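Je le répète depuis septembre à qui veut bien m'écouter, et j'assume mon côté radoteuse : un robot s'entretient d'abord par ses câbles. Chez Bilard, on vérifie les deux poignets avant chaque séance - sangle, connecteur, jeu du pouce - et tant pis si cela retarde le rangement des chaussons !
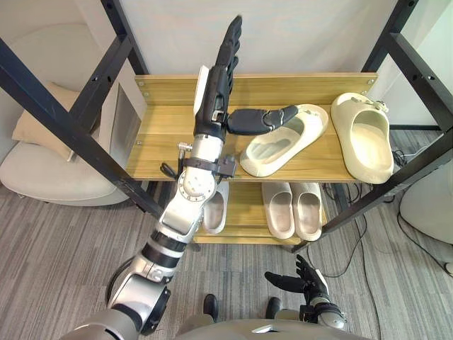
Dix minutes de patience, voilà ce que je défends, plutôt qu'une main neuve commandée à la hâte. Nos machines méritent bien cela.

Sarla Pal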